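Studio Technician, Ceramics (part time, 24 hours a week)
Biketti Clay Studio, Wellosbridge

Posted 03/07/2021

We're looking for someone who loves kilns. If you've ever set an alarm so you could check a cooling curve before breakfast, we'd really like to meet you!

Biketti is a shared pottery studio with 191 members, from first-timers on the wheel to people who sell their work for a living. We fire two electric kilns, a big front loader we call Moen and a smaller top loader called Filtov, and between them they hardly get a day off. Last year our members bought more clay than we had shelves for, so we've added shelves, and now we need another pair of hands to keep everything moving.

What you'll be doing

Loading and unloading bisque and glaze firings, mostly cone 04 and cone 6
Programming the controllers and keeping the firing log up to date
Grinding and washing kiln shelves, changing elements and thermocouples
Mixing studio glazes from dry materials (respirator provided, fit test included)
Running the reclaim and the pug mill
Helping members figure out what happened to a pot, kindly

You'll work alongside Gunnel Holmgren, our studio manager, and Joar Tveit, who teaches the evening wheel classes and built most of the ware carts. Joar will show you Moen's quirks during your first month — the bottom zone runs a little cool, and it takes some care with cone packs to keep things even.

What we'd like you to bring

At least a year of firing electric kilns, in a school, a shared studio or your own garage. You should be comfortable lifting a 50-pound box of clay and reading a wiring diagram. Experience with glaze chemistry is great but we can teach it. A degree doesn't matter to us. Patience with beginners does.

What you get

Fair hourly pay (the rate is in the information sheet), free firings for your own work, a shelf and a locker, and a yearly training budget. Meifang Xiong used hers for a crystalline glaze workshop and came back with notebooks full of tests, some of which are now in our studio glaze buckets.

How to apply

Send a resume, a short letter and a few photos of pots or firings you're proud of to Tyra Blomqvist at the studio office. We'll hold interviews in June and pay you for a two-hour trial shift.
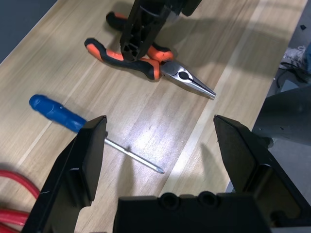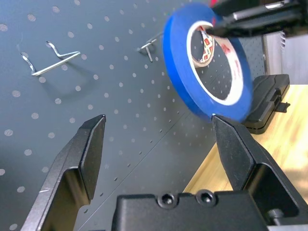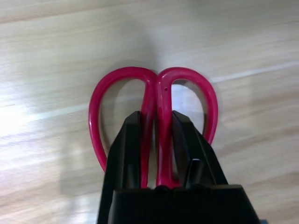 Do I need to have my own kiln to apply?

You don't. Firing experience from a school, a community studio or a previous job counts just as much, as long as you've loaded kilns and run the programs yourself.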